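手持夹爪示教：钢杯放进铁丝筐，指垫磨成这样还能继续录吗？
版块：机器人与自动化 > 示教与遥操作
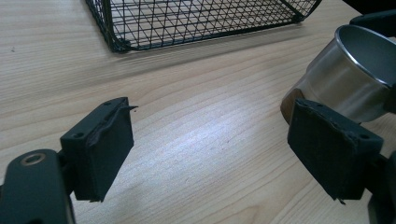
手持夹爪视角，不锈钢杯和黑色网筐

楼主 慢慢拧螺丝
发表于 03/10/2021

各位老师好，先说明一下，中文不是我的母语，有写得不通顺的地方请大家原谅，也请指出来。

我在做一个小的示教项目，任务很简单：桌上有一个不锈钢杯，用手拿着夹爪，把杯子夹起来，放到铁丝网筐里面。我的计划是录 500 次，然后用这些数据训练一个模仿学习的策略，最后放到 Roreo 的机械臂上执行。

现在我遇到的问题有下面几个。

第一，指垫磨损。大家可以看左边那个指垫，前面的边已经起毛了，靠近右上角有一小片翘起来。右边的也不太好，上边不整齐，下面挂着一小条。我不确定应该现在就换新的，还是把这一批录完再换。如果中途换，前一半和后一半的数据里面，夹爪的样子就不一样了，我担心策略会受影响。

第二，杯子躺着的时候很难夹。杯子立着，我夹杯身，几乎每次都成功。杯子躺着，我要从侧面靠近，夹住以后再转手腕，这个动作我自己做也不顺，有时候要试 2 次或者 3 次。这些失败的尝试，是应该剪掉，还是留在数据里？

第三，反光。桌面的颜色很浅，中间有一块亮的反光，杯子本身也反光。我想知道有没有人遇到过反光影响结果的情况。

请有经验的朋友给一点建议，非常感谢。

2楼 橡皮擦不掉

指垫现在就换。翘起来的那一片会越来越大，你后面的数据里它每次的形状都不一样，这个比“中途换一次”麻烦得多。换的时候把旧垫子的位置记下来，新垫子前边要对齐，不要装得靠前或者靠后。

另外你换之前录了多少？如果不多，干脆重新开始。

3楼 Satberg老用户

我不同意楼上。指垫旧一点没有关系，只要表面还有摩擦力就可以。我们以前用 Satberg 的夹爪录叠毛巾，垫子磨得比这个厉害，策略照样能用。视觉上的变化反而是好事，模型不会死记夹爪的样子。

我会用剪刀把翘起来的小片和挂着的那一条剪掉，然后继续录。

4楼 橡皮擦不掉

回复 3楼：叠毛巾和夹钢杯不能放在一起比较。毛巾是软的，夹歪一点也能拿起来。钢杯是圆的，表面又滑，垫子边上少一块，接触的位置就变了，杯子会在手里转。人手可以马上补偿，机械臂不会。

5楼 Satberg老用户

回复 4楼：杯子会不会转，主要看夹在哪里，不是看垫子的边。夹在垫子中间，边上毛不毛都一样。

6楼 小河过桥

两位先不要急，我说一下第二个问题。

躺着的杯子，我的做法是不要从侧面硬夹。先看杯口朝哪边，一根手指伸进杯口里面，另一根在外面，夹杯壁。这样夹起来以后，转手腕的角度比较小，放进筐里也容易。缺点是杯口有卷边，夹爪合上的时候会从卷边上滑一下，所以要伸深一点。

失败的尝试我建议分开处理。如果是碰到了，没夹住，马上又夹住，这种留下，策略可以学到怎样补救。如果是杯子滚到很远，或者你停下来想了半天，这种剪掉。停下来想的那几秒最不好，模型学了以后，机械臂也会停在那里不动。

7楼 楼主 慢慢拧螺丝

谢谢大家！回答得很快，我很感动。

回复 2楼：这个任务我录得还不多，重新开始可以接受。

回复 6楼：一根手指伸进杯口，这个方法我没有想到。可是我的指垫比较宽，我要量一下杯口的大小。还有一个问题：同一个任务里面，有时候夹杯身，有时候夹杯壁，两种方法混在一起，策略会不会“犹豫”？我读到过，示教的人方法不统一，训练出来的动作会变成两种方法的平均。

8楼 小河过桥

会有这个问题，但是你的两种方法对应两种不同的情况：立着就夹杯身，躺着就夹杯壁。情况能从图像里看出来，就不算混乱。真正不好的是同样躺着的杯子，今天这样夹，明天那样夹。你给自己写一条规则，贴在桌子旁边，每次都照着做。

9楼 夜班调参

说反光。我的意见是不要特意去消除，但是要让它变化。如果 500 次都在同一个位置有同一块亮斑，模型可能把亮斑当成一个定位的标志，换了灯就不行。我录的时候每 4 组换一次灯的位置，有时候拉窗帘，有时候不拉。麻烦是麻烦，后来部署的时候省了很多事。

筐的位置也要动。很多人只动杯子，筐永远放在一个地方，最后策略根本不看筐，只是往那个方向松手。

10楼 Deketti遥操作组

插一句，为什么不直接用遥操作录？我们用 Deketti 的主从臂，录出来的轨迹就是机械臂自己走的，不存在“人手能做到，机械臂做不到”的问题。手持夹爪录得快，可是有一部分轨迹放到臂上会超关节限位，或者速度太高，最后还是要删。

11楼 夜班调参

回复 10楼：遥操作夹躺着的杯子你试过吗？我试过，很慢，手上没有感觉，不知道有没有夹到。同样一个下午，手持录的数量多很多。超限位的轨迹可以用程序先过滤一次，删掉的比例要看桌子和底座怎么摆。

12楼 Deketti遥操作组

回复 11楼：试过，开始是慢，练习以后会好。我承认没有力反馈的话，夹杯子比较痛苦。但是楼主的杯子要转手腕，这种大角度的动作，正好是最容易超限位的。建议楼主先录一小批，在臂上回放一下再决定，不要等全部录完才发现不能用。

13楼 橡皮擦不掉

同意 12楼，先回放。

还有，看图的时候我注意到，筐只看得到靠前的下半部分，上边看不到。放杯子的那一步，你要确认图像里能看清筐的边，不然策略不知道应该抬多高。铁丝筐的边虽然比网格的丝粗一些，杯子碰到还是可能把筐推走。

14楼 楼主 慢慢拧螺丝

回复 13楼：谢谢提醒。靠近筐的时候我会先抬高，再向前，然后向下放。以前我是斜着过去的，这样确实碰到过筐。

回复 10楼和 12楼：我们实验室没有主从臂，所以选了手持的方法。但是先回放的建议我会照做。

指垫的事情我想了一下，决定换新的。Asadi 的胶垫有人用过吗？我看到有薄的和厚的两种，不知道哪一种适合金属的东西。

15楼 Satberg老用户

换就换吧，你自己的数据你决定。我还是觉得剪掉就够了。

Asadi 的用过薄的那种，夹金属可以，但是背胶不太牢，边上要再补一点胶，不然又会从角上翘起来。装好以后检查指垫上的螺丝孔，不要被胶堵住，下次拆的时候很难受。

16楼 小河过桥

厚的我用过，软，夹杯壁的时候包得比较好，但是夹爪全合上的位置会变，要重新标定开口宽度。换完垫子一定要标定，不管薄的厚的。

17楼 楼主 慢慢拧螺丝

明白了。我先买薄的，换好以后标定，录一小批，在 Roreo 的臂上回放。躺着的杯子单独分一组，统一用夹杯壁的方法，灯和筐的位置也会换。

还有一个小问题，杯子躺着的时候，杯口的方向需要每个方向都录吗？如果杯口对着筐，手腕很别扭。

18楼 夜班调参

都要录，别扭的方向多录一点。实在转不过去的，可以先把杯子推一下，换个角度再夹，但是推的动作也要每次一样。

19楼 橡皮擦不掉

推的时候用手指外侧，不要用刚换的垫子去蹭。回放结果出来以后，请在这个帖子里贴一下，我想看躺着的那一组。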